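Section 2: Planning and Buying Your Cell (read before you order anything)
Beltov Tabletop Pick-and-Place, Set-up Guide
Rev. by Rommel Abella, December 2022

14 shares | 3 comments
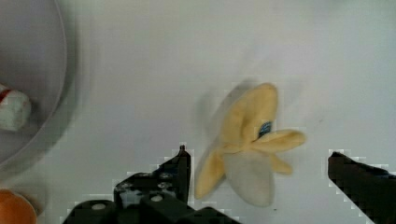 Most of the money gets wasted before the arm is out of the crate. Wrong fingers, wrong bench, no spares, one camera cable. So do this section first, then Section 3 (unpacking). If your order is already placed, skip to 2.6 and check what you can still change.

You need: tape measure, kitchen scale, a pencil, the order sheet from the back of this guide, whoever signs off on spending.

2.1 Decide what you're picking

1. Put every object you plan to handle on a table. Real ones, not the catalog page.
2. Weigh the heaviest. Write it on line 1.
3. Measure the widest part of each at the spot where the fingers will close. Line 2. Then the narrowest, line 3.
4. Sort into hard and soft. Plush, foam, bagged stuff, fruit = soft. Blocks, bottles, bowls = hard.
5. Anything that goes in a bowl or bin, note the rim height. Line 4. The fingers have to clear the rim with the object hanging below them.

Note: soft toys with flaps or arms are awkward. Measure the body, not the flaps, then measure across the flaps too and write down both. The gripper opening has to suit the body. The drop spot has to suit the flaps.

Note: mixed sets (some hard, some soft) are fine with the stock fingers for most classroom and bench work. Don't order two finger sets on day one. Run a week on the stock set first.

CAUTION: do not size the gripper from the payload number alone. Payload on the spec page is for the bare arm. Gripper, wrist camera, bracket and cable all come off that number before your object does.

2.2 Pick a package

Three ways to buy. Prices are list, before shipping, and go out of date every July when the new sheet comes out.

Arm kit: arm, controller, power supply, stock two-finger gripper. 2,572.
Wrist camera add-on: camera, bracket, one cable, calibration card. 505.
Spare finger pair, with screws: 107.

1. Start with the arm kit. Everybody needs this.
2. Add the wrist camera if you're recording runs or doing any kind of vision work. Adding it later is OK but you will be pulling the gripper off and re-doing calibration, so plan for a lost afternoon.
3. Add one spare finger pair. Not optional in my view. Fingers are what hits the table.
4. Leave the second arm alone for now. Two-arm budgets go in Section 9.

Note: the Gelteck soft pads fit the stock fingers but are sold separately and not by us. Get a quote in writing. Check the pad thickness against line 2, pads eat into your opening on both sides.

2.3 The bench and the surface

Gets forgotten in nearly every budget request. The arm is no good on a folding table.

1. Bench must not rock. Push it hard at one corner. If it moves, fix or replace.
2. Depth: full reach of the arm plus a hand's width past it.
3. Surface: plain, matte, light. White or pale gray works well with the wrist camera. Avoid gloss, avoid wood grain, avoid printed cloth.
4. Leave room for the target bowl AND the objects waiting their turn. Lay them out with the gripper open and see if the fingers can come down without touching a neighbor.
5. Mark the base position with tape before you drill.

Note: white surfaces get dirty. Specks and smudges show up in the recordings. Put wipes on the supply list and a spare sheet of the surface material if it's the kind that comes in sheets.

CAUTION: clamp-only mounting is for demos. Anything that runs longer than a demo gets bolted. Put the bolts and plate on the order now, they are not in the arm kit.

2.4 Lights

1. Two lamps, one each side, diffused. Cheap ones are OK.
2. No window behind the work area, or get a blind.
3. Same lamps, same spots, every day. Buy a spare bulb of each at the same time so the color matches.

Low light means a slower shutter and the wrist camera will smear whenever the arm or the object moves. People then blame the camera and order a better one. Try the lamps first, they cost a lot less.

2.5 Power, network, storage

1. One grounded outlet for the controller. Its own outlet, not a strip shared with the lamps.
2. Wired network if you can. Wi-Fi drops will stop a run.
3. Emergency stop within arm's reach of where the operator sits. The button comes with the kit, the longer cord does not. Measure first.
4. Storage for recordings. Do one test day, look at the folder size, multiply by the days you plan to run, then double it. Buy that.
5. Second drive for backup. Same size.

Note: ask IT before you order, not after. Some sites need the controller registered and that can take longer then the shipping does.

2.6 Order check

Go down the list with the order sheet in hand.

[ ] Arm kit
[ ] Wrist camera, bracket, cable
[ ] SECOND camera cable (the one at the wrist bends all day)
[ ] Spare finger pair
[ ] Mount plate and bolts
[ ] E-stop cord, right length
[ ] Lamps and spare bulbs
[ ] Bench surface, spare sheet
[ ] Bowls or bins, two of each
[ ] Objects, two of each
[ ] Drives
[ ] Shipping and lift-gate if there's no dock

Two of each object matters. Stores drop items without warning, and if your plush wears out halfway through a project you can't get the same one again. Same color, same size, same batch if possible. Keep the second set in a closed box.

2.7 Lead times and who to call

Akpalu handles orders and freight. Bistska handles repair and calibration. Don't send repair questions to Akpalu, they'll only forward them and you lose a day.

1. Get the quote. Quotes hold for 30 days.
2. Send the purchase order with the quote number on it. No number, it sits.
3. Book the bench work for the week before delivery, not the same week.
4. On delivery, check the tilt sticker on the crate BEFORE you sign. If it's tripped, write that on the slip and take a photo.
5. Claims for shipping damage: 5 working days from delivery. After that it's on you.

CAUTION: keep the crate and all the foam until the arm has passed the checks in Section 4. Returns without the original crate are refused.

2.8 Running costs

Budget line people leave blank. Fill in something.

1. Fingers: one pair in use, one on the shelf. Reorder when you open the shelf pair.
2. Cables: same rule.
3. Calibration visit: once a year if you run most days. Can do it yourself with the card (Section 6), takes patience.
4. Operator time. Biggest cost by far. Include set-up, resets between runs, wiping down, labeling. Resets are slow when somebody has to put every object back by hand, so time ten of them with a watch and use the real number.
5. Training for a second operator. If only one person knows the cell, it stops when they're on vacation.

Note: if you have to cut, cut objects and storage first, both are easy to add later. Don't cut the bench, the e-stop cord or the spare fingers.

Have the filled-in order sheet next to you when you call. Lines 1 thru 4 are the first thing they'll ask for.

Go to Section 3, Unpacking.

3 comments | Share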